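I got to the Trernutix open day late, with wet shoes and no breakfast, so my first ten minutes went to finding the coffee. It's the building with the big curved glass roof behind the bus station, and for one Saturday in February 2018 the groups inside moved their work out into the hall for anyone to poke at. I'd signed up for the bridge-loading talk (good, a bit long) and ended up spending most of the afternoon with the Skorura people instead. No regrets!

Skorura is a small project on teaching robots by showing them. You don't drive an arm around with a joystick. You do the job yourself, holding a tool or wearing a glove, with a printed marker fixed to it so software can work out where it is and which way it's turned. Do that enough times and you have a pile of motions a robot can learn from. I'd read about the idea before and always imagined a locked lab with padded walls. They had a round table with a flowery tablecloth on it.

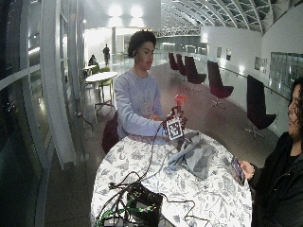
Eluned Probert told me the markers were the easy part and that I should be asking about timing. Her point was that the marker gives you a position, the glove gives you fingers, and if the two clocks drift apart you've taught the robot to close its hand before it arrives. They lost most of last August to exactly that, she said, and threw out a batch of 200 recordings before they found the cause.

So I asked about timing, and got a very long answer with a lot of arm waving. What I took home is that every session now starts with a short check motion that both streams can see, a sort of clap, and the software (they call it Flitia) lines everything up on it afterward. If the check is missing, the take goes in the bin. I like that. We'd save ourselves so many headaches at work with a rule that blunt.

Then there's calibration. A printed cube is handy because it still shows you a face when you turn it, and if you know how the faces sit relative to each other, one good face is enough to get the pose of the whole thing. With a single flat marker you tip it too far and it's gone. I asked why not put cubes on everything, and the answer was that they bump into stuff. Fair!
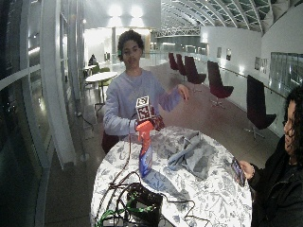 *Marker cube held up over the spray bottle, other hand out to the side.*

The result they were keenest to talk about was a comparison. Same tabletop tasks, recorded 2 ways: one set with the hand-held tool, one set with the glove. The tool recordings were cleaner and the robot picked them up faster. The glove recordings were messier, but they held more of the little things people do without thinking, like shifting a grip halfway through a lift. When they mixed the sets, the robot got through the trickier jobs more often than with either one alone. I asked how many people had done the recording and the answer was five, which seemed low to me, and they agreed it was low. They'd like a lot more hands, and more left-handers in particular (I offered, I'm a lefty, I'm now on a list).

I should say the comparison isn't published yet and I only saw it as a bar chart on a laptop, so don't quote me on any of it.

Small objects are still the sore spot. Fingers cover the thing you're holding, and then everything rests on what the glove reports. I spent ages on this with a guy from the Arnardóttir group upstairs, who thinks touch sensing will sort it out and camera people are stubborn. The Skorura side disagreed, cheerfully and at length.

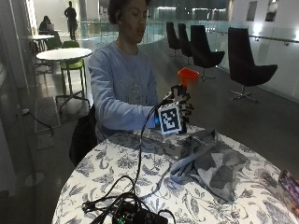 *The glove again, this time with a small orange-red cube in its grip.*

What stuck with me most was how different the job looks from the tool's side. A camera riding on a gripper has a very wide view and it swings wherever your wrist swings, so a person, a bag and the whole ceiling can all end up in one bent, round picture. The learning software has to make sense of that and pick out the part that matters for the grasp. My stomach would not enjoy an hour of it. 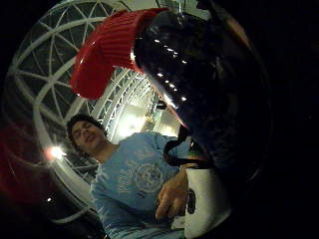 ## Getting there, and next time

Take the bus if you can, the parking lot was full by the time I rolled in. Coffee is upstairs and so are the good sandwiches, which I found far too late. The talks need a sign-up but the tables in the hall don't, and you can hang around as long as you like asking questions. I've got a page of notes on the clock alignment that I still need to type up, and I want to try the clap trick on our own loggers first.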